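A morning at the Larkex pensions open day

I went to the Larkex open day in February because our payroll manager, Sandra Pilkington, had a spare place and I had run out of excuses. Larkex runs workplace pensions for small employers. We have used them for four years and I have never been sure what we pay them for.

Doors opened at 9.30. There was decent coffee, a tote bag and a name badge with my firm spelt wrong. Then came a talk on "member engagement", which is what they call getting staff to open their post.

The speaker was keen on a new online tool, Seltimell. You type in your age and pay, and it shows you a sum of money you might have at 67. I tried it on one of the laptops at the back. It gave me a cheerful figure, and I had to click through two more screens to find what growth rate it was using. I changed the rate to something duller and the cheerful figure went away.

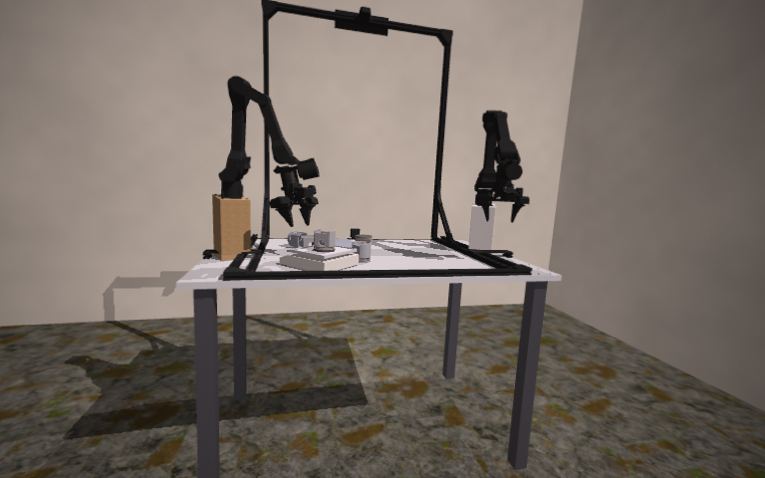

Next was a session on raising contributions a little each year, timed to land with the pay rise. I have no quarrel with the idea. What bothered me was the slide saying it had been "proven" with 3077 savers. I asked how many of them had dropped out after the first year. The man from Rudd, the firm that did the study, said he would get back to me. He took my email address, and I have heard nothing yet.

Sandra was kinder about it than I was. Her point was that most of our people are still on the minimum, and even a clumsy nudge beats leaving them there. She may be right - she is the one who takes their calls.
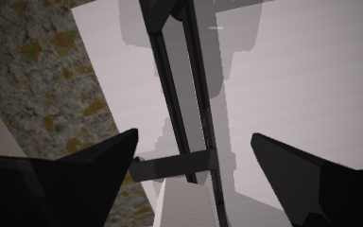 After the break we were split into groups of 20 to talk about fees. Ours was run by someone from Penus, who look after the default fund. She was clear and quick, and the only speaker all morning to put the full charge on one slide, with the dealing costs added in. I copied it down. It is higher than the number on our yearly statement, and I want to know why.

They said 200 employers had signed up to come. Plenty of chairs stayed empty after lunch, when the sales pitch for the "premium" service began. We left during that. Sandra kept the tote bag, and I have written to Larkex about the charge.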